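Reviews > Storage > Bins

Brona Twin Bin: scuffed and staying
August, by Nasrin Rezaei

I paid 110 for two grey bins, so I expected them to stay pretty. The metallic floor of the front one has gone cloudy with wear, and its back wall looks like a cat was consulted.
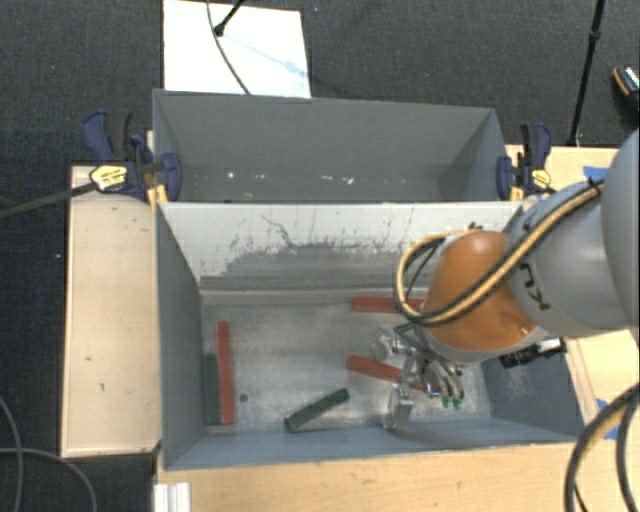 Long bars lie any way they like in there, and getting them parallel is your problem. A divider would help. Brona sells one for 16. I remain too cheap.

Comments
Wavton: Mine scratched in 5 days.
Mousavi: Buy the divider, Nasrin.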